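September
Vilém Krajčí, with Zdislava Šindelář

Noise and Reading in the Study Hall at Drenbridge

Our project looked at a simple question. Do students read slower when there is talking in the room, and do they notice it themselves? We chose the subject after our teacher, Mr. Koubek, moved our reading hour from the library to the study hall, where the groups from the lower floor also come to work.

The study hall has hard walls and a high ceiling, so a voice at one end can be heard well at the other. There are panels on a part of the walls, but we could not learn from the school if they were chosen for sound or for another purpose. We asked Eimear Ó Gríofa, who teaches physics, and she told us that a hard flat surface sends most of the sound back into the room, and a soft one with small holes takes a part of it away. This helped us to understand why the same conversation felt louder here than in the library, where there are curtains and many books.

For the test we used two texts of the same difficulty, each 300 words long. The first was about the harbor at Prurport and the second about the growing of olives. Every reader got one text in a quiet room and the other in the study hall during group work. Half of the readers started in the quiet room, so that the order would not decide the result. We measured the time with a phone and after that we asked the reader to tell us the main points. 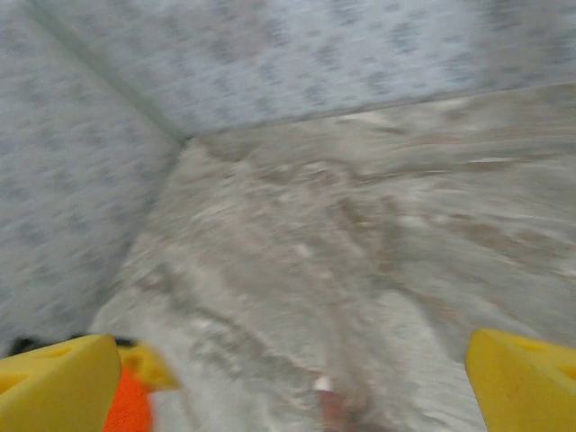
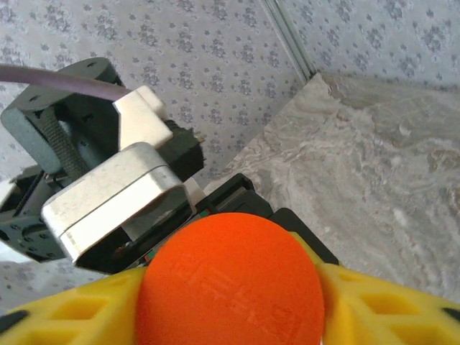 The difference in time was smaller than we expected. In the quiet room the readers finished a little sooner, but some of them were even faster in the study hall. When we compared the main points, the difference was more clear. After reading with noise, many students remembered the beginning of the text and forgot the second half. Ľudovít Bednárik, who helped us with the tables, thinks that they only moved their eyes over the last lines to be finished with it. We can not prove this, but two readers told us the same about themselves.

We also asked each reader to give the noise a mark from one to five. The students who gave the highest mark were not the ones who read the slowest. It seems that a person can be very annoyed by talking and still read well, and another person can feel fine and lose half of the text.

Our work has some weak places. The noise was not the same for every reader. On Thursday one group was practicing a play and this was much louder than the other days. We had no device for measuring sound, only an application in the phone, and it showed different values on two phones lying side by side, so we left these values out. The olive text also had the difficult name Antoniadis in it several times, and more readers stopped at it than we had planned.

If we did the project again, we would play the same recording of voices to everybody, with a length of 60 minutes, and would let each reader come in at a different part of it. We would also write the questions before the test and not after the first readers. The texts and the tables with times are in the blue folder in room 411.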